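Raleo's desk-clearing kit: a talk with Bernice Baidoo

Twenty minutes on a bad line, 7 in the morning my time. Bernice Baidoo had coffee. I didn't.

She runs product at Raleo, which sells Dididora, a tabletop tidying kit for labs and classrooms. One arm, one fixed camera, a license for the training software. The base kit is $2323, shipping on top. Second arm is extra and she wouldn't give me a number. "We're still arguing about it," she said. "Call me in October."

So what do you get for the money?

"You get something that puts pens in a cup," she said, and laughed. "That's the honest pitch. Pens in a cup, books in a pile. People buy it for teaching and then they find out how hard pens are."

Pens are hard, apparently. Thin, they roll, they land across each other. Raleo's stock routine does one loose pen on a plain surface fine. Two crossed pens, less fine. I asked for a figure and she looked one up while we talked. Over 200 attempts on crossed pens in their own shop, software build 3101, the arm picked the top one first and cleanly on 70 percent. The rest were nudges, drops, or it took both at once.

"Both at once counts as a fail for us. Some customers think it should count double the other way."

Books are a different headache. Thick paperback, no problem if the table is clear around it. Thin booklets lying flat, big problem. The fingers can't get under. Dididora slides them to the table edge and pinches there, slow but it mostly works. Overlapping booklets with the same cover are the case she brought up on her own, before I could.

"Two copies of the same thing, one half on top of the other. The software wants to see one big weird book. Conall spent most of a summer on that."

Conall is Conall Egan, he does perception. Came on the line for a few minutes, eating something. His fix was to stop trusting the cover art and look at edges and shadows instead. "Printing on a cover is a trap," he said. "You get a photo of a room on the front of a booklet and the thing starts looking for shelves. Orange stripe round the edge of a book, great, I love that, give me more of those."

And upside-down titles? Doesn't read them. Doesn't need to. There's an add-on, Avram, that does text so you can say put the robot books on the left, but it's a separate subscription and Egan was not in a selling mood about it. English and Chinese titles both supported. Accuracy on rotated text "okay." That was the whole quote.

I asked about tablecloths. Reader question, from Sorcha Cullinane, who teaches a night class and has had a kit since spring. She says hers gets confused on a checked cloth.

Baidoo sighed. "Tell Sorcha yes. Grid lines. Straight lines are what a pencil looks like from above, to a camera that's having a bad day." The current build handles wide grids better than narrow ones. Wrinkles dont help. Her advice is pull the cloth flat, run the background capture again, takes a minute. Or plain cloth. Customers hate the plain cloth answer, she said, they like there cloth.

What about the holder? Does it tip?

"It tips if it's light and you've filled it on one side." They tell people to put some weight in the bottom. Mesh holders are okay for the gripper but the depth reading goes patchy where it sees through the wire. Tall markers leaning out over the rim get hit by the arm on the way in. Known issue. Workaround is approach height, set it in the menu, page two.

Support: email, answers in a day or so. Liam Conneely does most of it himself. Spare fingertips come from Promwood and they were out of stock when I checked. Baidoo says more are coming, no date.

Returns? Thirty days, you pay the freight back. Manual needs work, she agreed before I'd finished the sentence.

Last one. Who shouldn't buy it?

Long pause. "Anybody who wants a clean desk. You'll do it faster by hand. If you want students to spend a term on why a pencil across a marker is difficult, then I'd like to talk to them."

Then she had another call. I still had questions on the second arm, will follow up.

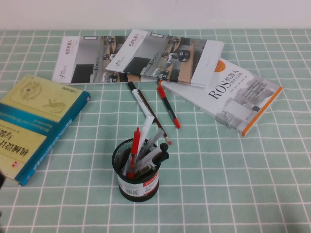 4 min read

The job Raleo's kit is sold for: books and booklets on a grid cloth, pens in a mesh holder, a few more still lying out.

Interview by Aoife Ní Mhurchú. Quotes trimmed for length.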